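Week 7: Worn finger pads and the slip fault
Course notes, Handling and Grasping Lab
Instructor: Tracey Gosling. Bench notes by Hélder Henriques.

Reading before lab: the Akville fault report, sections 2 and 3. Bring your log sheets from last week.

1. What went wrong

In May the Holville bench started dropping parts partway through a lift. The fault came and went. A part would be picked up normally, carried a short way, and then slide out of the fingers. Ruxandra Ursu's group logged the first drops and put them down to a weak close command, so the closing force was raised. The drops stopped for a day and then came back worse than before.

Raising the force was the wrong fix. The pads were already coming away from the finger blocks, and pressing harder pushed them further out of place. When a pad shifts under load, the part moves with it. The controller still reads the fingers as closed on something and reports a good grasp.

2. Where to look

Pad edges go first. Check the line where the pad meets the block, then the lower corners, then the tips with the fingers closed. Do this with power off and the linkage free.
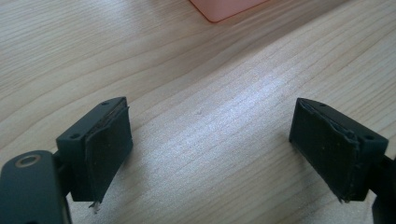 Both pads show worn edges, with a lighter layer along the top and torn material at the bottom.
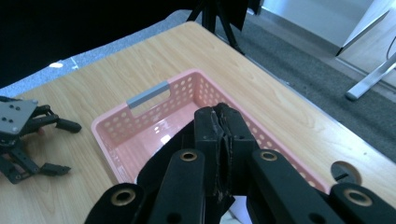
Wear at the tips is easy to miss with the fingers open. Close them by hand and look along the seam. If the edges are ragged there, small parts will be held by whatever is left of the pad, and the contact point will change from one grasp to the next.

3. Why the log did not catch it

The log on this bench records finger opening and the time of each command. It has no entry for slip. Traian Bratu went back through 60 lifts and found that the opening value crept down slightly during most of the bad ones - the part was working its way out and the fingers were following it. The change was small enough to sit inside the alarm limit.

The limit has been left as it is for now. Tightening it gave false alarms on soft parts.

4. Safety

A dropped part is the lesser problem. Twice, a student reached in to catch one while the fingers were still powered. The linkage bars close on each other as the fingers move, and there are pinch points well back from the tips. Let the part fall. Press stop, wait for the motion to end, then clear the table.

5. Pad check, to be done at the start of every session

Power off and tag the bench.
Run a gloved fingertip along each pad edge. Any lift means the pad is replaced.
Close the fingers by hand and check the seam.
Do not glue a lifted pad back down. Elin Samuel has the spare sets.
Write the result on the log sheet, including when nothing is found.

For Tuesday: plot finger opening against time for 3 good lifts and 3 bad ones from the shared log, and mark where you think the slip begins.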